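Site: Gumede Building, second floor, east suite
Area: glazed entrance, partition corridor, supply shelf
Inspected by: Marisol Benavides
Accompanied by: Lungile Cele (cleaning lead)
Month: November

Result codes: OK = acceptable. C = acceptable with comment. A = action required. N/A = not checked or not present.

## 1. Doors and glazing

- [x] **1.1 Door glass free of chips and cracks.** OK
- [x] **1.2 Door closes fully without being pushed.** C. Closes, but slow over the last few inches. Closer to be adjusted at the next maintenance call.
- [x] **1.3 Lever handle tight.** A. Slight play at the round plate. Tighten the set screw. Same finding as the previous inspection; Dastuma was asked to correct it then and the job was closed without a part number.
- [x] **1.4 Lock turns freely and can be released from inside without a key.** OK
- [x] **1.5 Direction sign present and legible.** OK. PULL sign secure on the frame.
- [x] **1.6 Full-height glass marked so that it can be seen by a person walking toward it.** C. Frosted band intact on the partition. Lower section is clear. Lungile Cele reports no collisions in the log. No change requested.
- [x] **1.7 Clear width at door not reduced by stored goods.** OK. Measured 720 mm at the narrowest point between the door edge and the nearest stored item. Site minimum is set at 700 in the lease schedule.

## 2. Glass cleaning: product and bottle

Cleaning of the door and partition is done by hand with a trigger spray and cloth. The concentrate is Fivedis glass cleaner, diluted on site. The items below apply to every spray bottle in use in the suite, including those kept at the reception desk.

- [x] **2.1 Bottle labeled with contents.** C. Label present on each bottle checked. Dilution date missing from one of them. Jocelyn Panganiban to add it by marker at the time of filling.
- [x] **2.2 Contents visible without opening the bottle.** OK
- [x] **2.3 Trigger head seated and not leaking at the neck.** OK. Test: hold the body in one hand and the neck in the other, turn the head gently, check for movement.
- [x] **2.4 Nozzle directed away from the user and other people before the trigger is touched.** OK 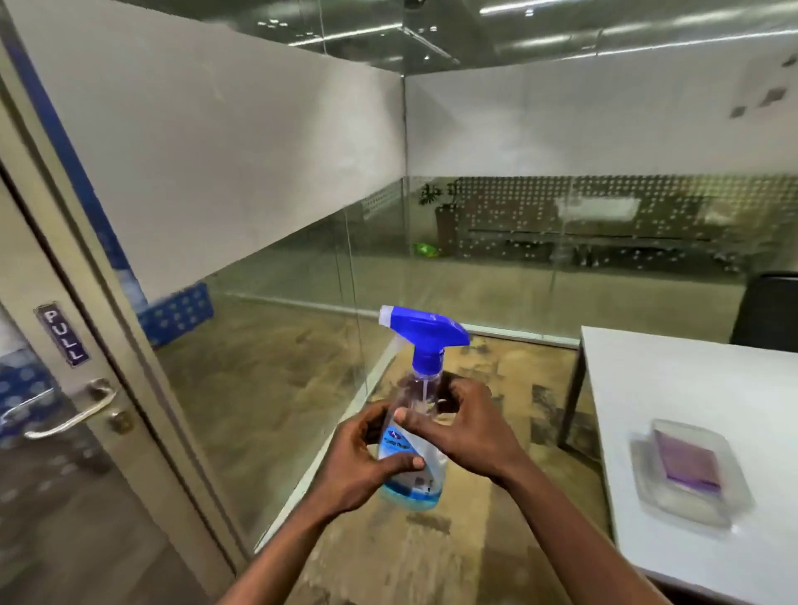 - [x] **2.5 Dip tube reaches the liquid at the present fill level.** OK
- [x] **2.6 Product sprayed onto the cloth when cleaning near the lock or handle.** A. Direct spraying on hardware was reported by two staff members. Residue found inside the lock face. Reissue the work instruction.
- [x] **2.7 Floor wiped after spraying at the door.** C. Done, but no wet floor sign was put out. One sign is available in the closet and should be used whenever the door is being cleaned during office hours.
- [x] **2.8 Gloves available in the correct sizes.** A. Medium only. Order small and large.
- [x] **2.9 Safety data sheet on file.** OK. Printed copy is revision 4 and matches the supplier's current one.

## 3. Storage next to glazing

- [x] **3.1 Stacked items stable.** OK. Light hand pressure applied at the top of each stack, no movement.
- [x] **3.2 Stack clear of the glass.** C. Gap at the partition is around 50 mm. Enough to prevent contact, too narrow to clean behind. Move the stack out when the lower glass is next washed.
- [x] **3.3 No cleaning products stored on top of stacked goods.** OK
- [ ] **3.4 Supply shelf load label.** N/A. Shelf is being replaced by Drotov. Check after installation.

## 4. Actions

| Item | Action | Owner | Status |
|---|---|---|---|
| 1.2 | Adjust door closer | Dastuma | Open |
| 1.3 | Tighten lever, record part used | Dastuma | Open, repeat |
| 2.1 | Add dilution date | Jocelyn Panganiban | Open |
| 2.6 | Reissue instruction on handles and locks | Lungile Cele | Open |
| 2.7 | Put out floor sign | Lungile Cele | Open |
| 2.8 | Order gloves, small and large | Yolandi Ngcobo | Ordered |
| 3.2 | Move stack at next glass wash | Lungile Cele | Open |

## 5. Comments

Item 1.3 is to be escalated if found again. The handle is safe to use in its present condition.

Item 2.6: residue was removed with a dry cloth and the lock was operated 5 times with no sticking. No lubricant applied.

Yolandi Ngcobo asked whether the frosted band could be extended down to the floor. This would satisfy 1.6 without comment but would hide the stored goods from view during walk-throughs. Left with the building office.

Copy to: Yolandi Ngcobo, Lungile Cele, building office.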